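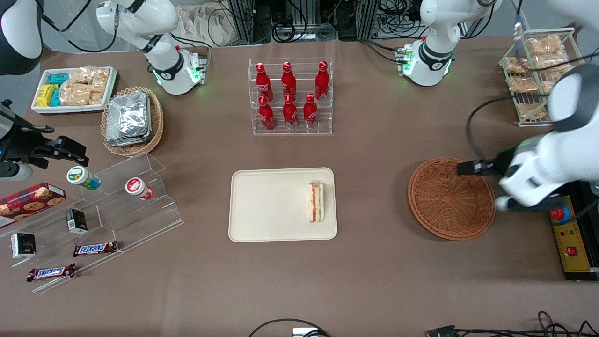

**Findings of the Rules Panel in the Matter of the Montoya Protest**

The Panel convened in October to consider a protest lodged by the Montoya club against the result of its home match with Teltier. The protest concerned a single delivery in the final over. The Panel had before it the umpires' written report, the scorebook, statements from both captains, and a letter from the ground authority at Isent regarding the condition of the eastern boundary.

The facts were not greatly disputed. Teltier, batting second, required four runs from the last ball. The striker hit it high toward the east side, where the boundary was marked by a rope laid along the foot of a low bank. A Montoya fielder ran back, caught the ball with both feet inside the rope, and fell. The rope moved. Whether he moved it, or whether it had already been moved by the wind that had troubled both sides since the tea interval, was the question on which everything else rested.

The umpire at the bowler's end signaled six runs. The umpire at square leg, who stood closer, made no signal at all. The two officials conferred for eight minutes. During that time, according to the report, the fielder remained on the ground with the ball held against his chest, and he declined every invitation to stand.

At the end of the conference the signal of six was confirmed, and Teltier was recorded as the winner.

Montoya filed its protest the same evening and paid the required fee of $50. The protest ran to 40 pages. It included a drawing of the bank, a second drawing of the bank from the other side, and a history of the rope, which had been purchased secondhand from the harbor at Flimuvura and had served the ground ever since. The Panel read the history with care. It established that the rope was 445 yards long, that it had shrunk on one occasion and been stretched on another, and that no person had ever laid it in quite the same place twice.

The Panel asked the square leg umpire to attend in person. He arrived early and took the chair nearest the door. He was asked why he had made no signal.

He answered that he had been watching the fielder's feet, as he had been trained to do, and that the feet had been good. He had then looked at the rope and found that it was no longer where he remembered it. He could not say when it had moved. He had umpired at that ground for most of his adult life - his father had umpired there before him - and he had never until that moment looked at the rope as a thing that might be anywhere else.

The chair reminded him that the regulations provide for such a case. Where a boundary marker has been disturbed, the boundary is deemed to be in its original position.

The umpire said that he knew the regulation and had recited it to his colleague during the conference. The difficulty was that his colleague had asked him to point to the original position, and he had raised his arm to do so, and had then lowered it.

The Panel recessed for lunch.

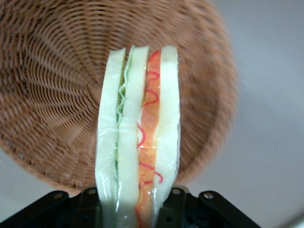

Teltier's captain submitted in writing that the game had been won on the field and that his side had already gone home, and he asked the Panel to consider what it would mean to call eleven men back to a place they had left happy. He added, in a postscript, that he had thought it was a catch.

The postscript was read aloud twice at the request of the Montoya delegation. The chair ruled that a captain's belief, however honestly stated, does not alter a decision of fact properly reached by the umpires. The delegation asked that the ruling be entered in the record, together with the postscript. Both were entered.

In the afternoon the Panel traveled to the ground. The season was over and the rope had been taken in. The grass along the foot of the bank showed a pale line where it had lain through the summer. In most places the line was as wide as a hand. On the east side, near the place marked in Montoya's first drawing, it was as wide as a doorway.

The fielder was waiting there. He had not been summoned. He asked whether he might show the Panel where he had stood, and the chair, after some thought, permitted it on the understanding that nothing he did would be treated as evidence. He walked out a short distance, turned, and ran back toward the bank with his eyes on the sky. He stopped inside the pale line and closed his hands at the height of his chin. He held that position for longer than seemed necessary. The square leg umpire, who had come in the second car, looked at his feet.

The Panel finds as follows.

The decision of the umpires was a decision of fact, made after proper consultation, and is final under the regulations. The protest is dismissed, and the result stands as recorded.

The fee of $50 is returned to the Montoya club.

The ground authority is directed to mark the east side in white paint before the first match of the coming season, the line to be drawn by an official of its choosing. The Panel is informed that the square leg umpire has asked to do the work himself - and that he has asked for the fielder to hold the other end of the string.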